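Robot club, week six

The club has moved on from blocks. For the first month we picked up foam cubes, and by September everyone could do that without looking worried. Regula Zaugg, who runs our section, said the next job would be groceries, and she meant ramen.

The task is called Joster on our sheet, after the team that wrote the first version of it. You get a table of packets and a bin, and the arm has to sort them by flavor. Our group is Erisska. The other group is Varghese, and they are ahead of us by 53 points.

Packets are harder than cubes. The film slides and crumples, and the ends stick up where you don't expect them. My first session was mostly me closing the gripper on air. Thirumalai Arumugam lent me his notes, which say to come in slow and stop before you think you should. I did better after that.

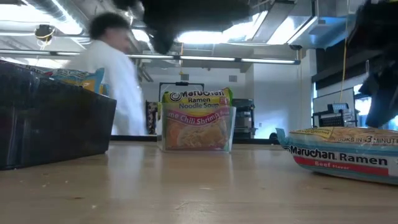
Chili shrimp in the clear container, beef still on the table.

We log every attempt, good or bad. The club total is 146 and the target is 500 before the break, so there is a lot of ramen ahead of us. I was put on the wrist view for the second half of the evening. It takes a while to get used to, as a small turn of the wrist swings everything you see. The packets that stand on edge are the ones I like best, with a side for each finger. 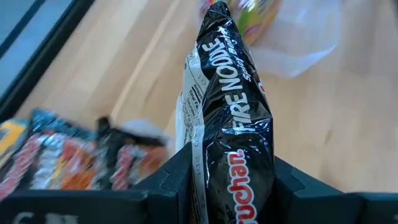 Do you need to know how to code to join?
Most of us didn't when we started. You can drive the arm from the first evening, and the Trutel worksheets cover the coding part in 3 short units.

Next time we swap tables with Varghese. I still have to write up my attempts and give Thirumalai his notes back.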